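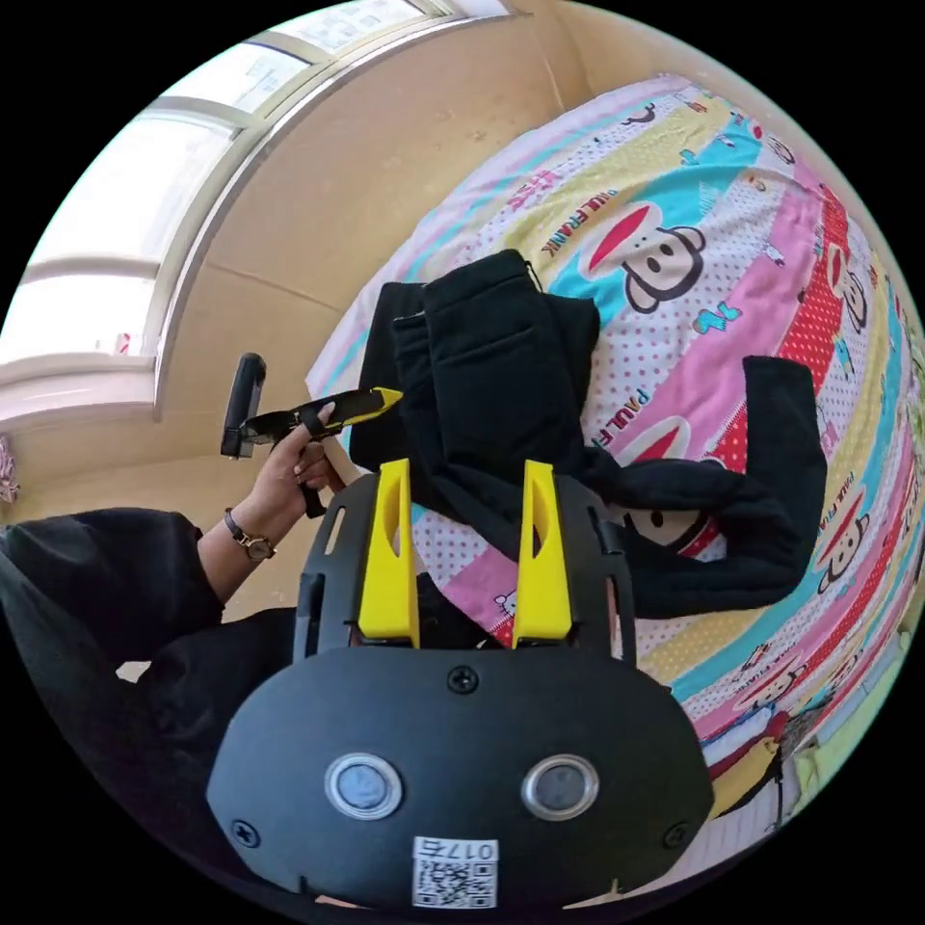
Black garment on the striped sheet, part of it between the two yellow fingers.

Pralico Help > Robotics > Student projects > Imitation learning

Gripper policy closes early on dark cloth, fine on light cloth

Working on the fabric section of our club's semester project (the Alexiou track, manipulation from hand-held demonstrations). Task is to take one end of a garment lying on a bed, close on it, and pull it straight. We recorded 140 demonstrations and kept 129. The rest had tracking dropouts.

Training is done in Fluvine with the default image encoder, wrist view only, action chunk length 16. Input is the full fisheye image scaled down to 224 x 224. Output is relative pose plus finger width.

On the light-colored shirts the rollouts are acceptable. On black garments the fingers start closing before the tips are over the edge, typically 3 to 4 cm short, and the policy then continues with the pull as if it had cloth. It does not retry. Same behavior in daylight and under the ceiling light.

Things I have already tried:
- Color jitter, moderate and strong. No change.
- Training on the dark garments only. Slightly worse.
- Doubling the number of epochs. Training loss drops, rollouts do not change.
- Checking the finger width calibration. Open and closed values match the log.

The sheet under the garments is a busy print, stripes and cartoon faces in several colors. My partner thinks the encoder is keying on the print. I think it is an exposure problem, as a black garment has almost no texture at this resolution. I would like to know which one to fix first, because we share the robot arm with two other teams and test time is short. Deadline is the end of April.

One more detail in case it matters: once the cloth is held, it runs straight away from the fingers and covers a good part of the view in front of them. Those images look very different from the approach.

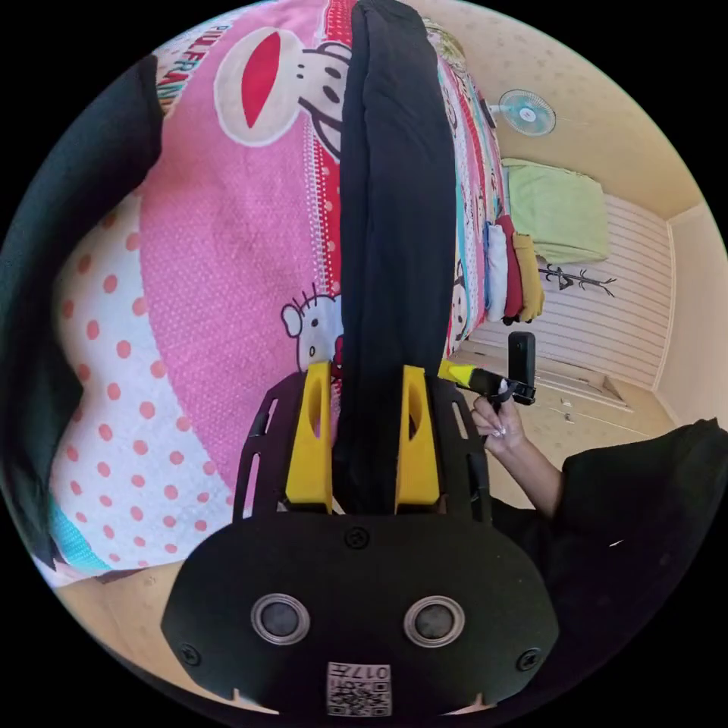 Ingvar Ketilsson: Is the finger width in your dataset the measured width or the commanded width? On a hand-held unit you only have measured, and on the arm you are sending it as a command. Say which, it changes the answer.

Measured. We copy it across with no offset.

Then I would look there before touching the images. Two separate problems, in my opinion.

First, timing. The arm gripper and the hand-held one do not have the same delay. Measure both. Command a close on the arm, log the width, and find the lag between the command and the first movement. Then find the image latency on each device and shift the streams so that image, pose and width refer to the same instant. If the width signal leads the image by even a few samples, the policy learns to start closing while the tips are still short of the edge. Light cloth can hide this, because the edge is visible early and the pose prediction is better.

Second, contrast. Your partner may be partly right, but test it before you recollect anything. Take one held-out approach on dark cloth, crop the center around the fingertips, and plot predicted width with and without the crop. If the closing point moves, the encoder is using the surroundings. At 224 on a full fisheye the tips get very few pixels. We went to a center crop from an 800 pixel source and kept the wide view as a second input. That cost some training speed and was worth it.

Also label the grasp phase. In the Skoslow set we marked the instant of closure by hand in 1,841 clips. Tedious, but it showed that two operators closed at consistently different distances from the edge. If more than one person recorded your demos, split by operator and compare. 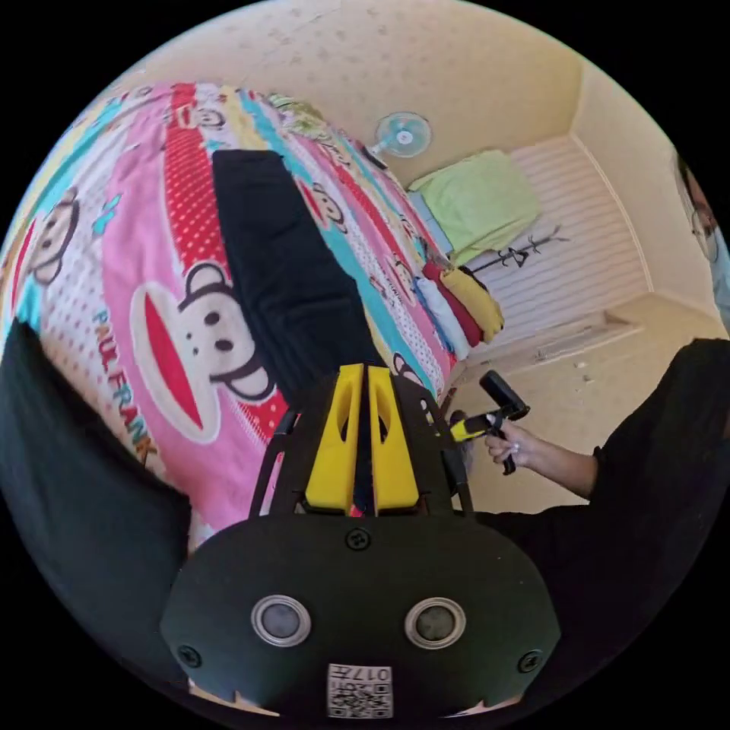 Fingers close together at the near end of the black item, second hand-held device to the right.

Another reply:

just put a plain sheet down. we had the same thing with towels and it went away

Follow-up from the original poster:

A plain sheet is not an option for the final run, the print is part of the test condition. It could still be used as a diagnostic.

I measured the lag on the arm. 129 ms from command to first movement, and we were not compensating for any of it. Image latency is still to be done. Splitting by operator now. There were two of us recording and I did not store who held which unit, so I am going through the videos to recover it.

Ingvar Ketilsson: Add an operator field to the recorder before you collect more. When you have the image latency, apply it to the pose stream as well as the width. People forget the pose.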